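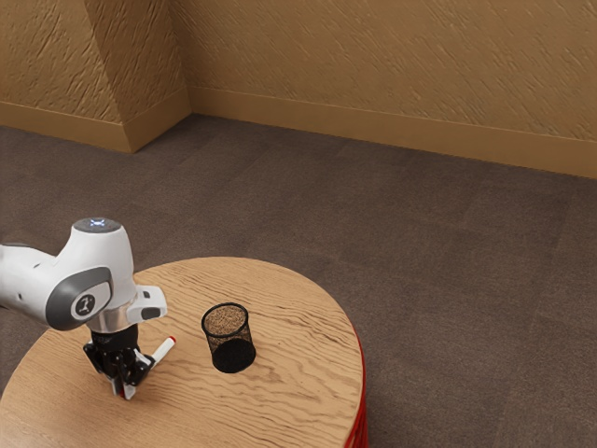
Agata Lo Presti asked under my last post why we bother planning in sim at all when the controller is going to fight contact anyway. Fair question, so a short thread.

Hawi Hailu, 12/13/19

The task is marker into mesh cup. The planner is Gistero, our sampling planner with a shortcut pass on top. Sim gives us collision geometry we can trust, so when a plan fails we know it's the planner.

31 replies
 
The cup is the annoying part. Loaded as a raw mesh, every wire becomes collision triangles and the checker crawls. We swapped it for a rim, a wall and a base. Planning time went from 2,472 ms to 300 ms, same seeds.

12 shares

The convex hull is faster still, but it closes the opening. The planner then reports no valid goal, correctly.

Second issue: orientation at the goal. A marker held at a slant needs the wrist to rotate before it gets near the rim. With a free path constraint, 4 of our 7 test starts took the barrel through the wall on the shortcut pass. The shortcut code was checking the arm and skipping the attached object.

Fix is in the Clotton branch. Attached bodies now go through the same check as links. One-line change, two days to find.

9 shares

To Agata's point: contact is still open. The controller tracks position only. Force limits are planned for April. Until then I don't claim anything about insertion on hardware.

5 comments

Contact: Hawi Hailu | Back to top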